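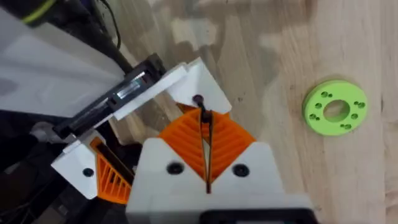
Light wood, with the grain running on the diagonal.

I've been using the Nillora hardwax oil from Cladgate on my furniture since last November, and enough people have asked me about it that I figured I'd write the whole thing up in one place. Short version: I like it, I'd buy it again, and I have some gripes about the can.

I came to it from polyurethane. I used poly for years and was always fighting dust specks and brush marks, and every time a tabletop got a scratch I had to sand the entire thing back. With the Nillora you wipe a thin coat on, let it sit for 20 minutes, buff off whatever's left and go do something else. That's pretty much the job! My first piece was a little side table and I was so pleased with it that I did two shelves and a bread board the same weekend.

The finish is what I'd call a low satin. It does warm the wood up a bit, so if you want your pale wood to stay really pale, try it on a scrap first (I didn't, and my maple shelf came out more honey than I'd planned). Cladgate sells a version with some white in it for that, but I haven't tried it.

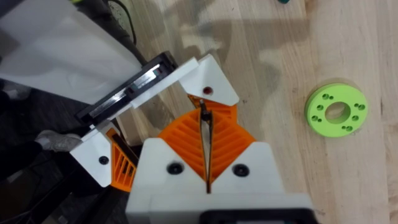

Drying time is where the label and I disagree. It says you can recoat in 4 hours, and in my garage in cold weather it was still tacky the next morning. In summer it was fine. So if your shop isn't heated, bring the piece indoors and crack a window - the smell is milder than poly but it does hang around.

For sanding I stopped at 155, an odd grit that came in a sampler pack I had, and it was plenty. Going finer just seemed to keep the oil from soaking in. Put it on with a lint-free rag, and please lay the used rags out flat outside to dry, because oily rags in a pile can catch fire on their own.

Wear has been good. Coffee rings wipe off if I get to them the same day. Red wine left a faint mark, which I rubbed out with a gray pad and a dab of fresh oil, and I can't find the spot anymore. Try doing that with poly.

Now the can. The lid bends the second you pry it, and after that it never seals right, so mine had a skin on top within a month. I pour what's left into a glass jar now. I also tried the Eleo oil for comparison and it has a nice screw cap, but it took three coats to look like anything.

Four stars, and it'd be five with a better lid.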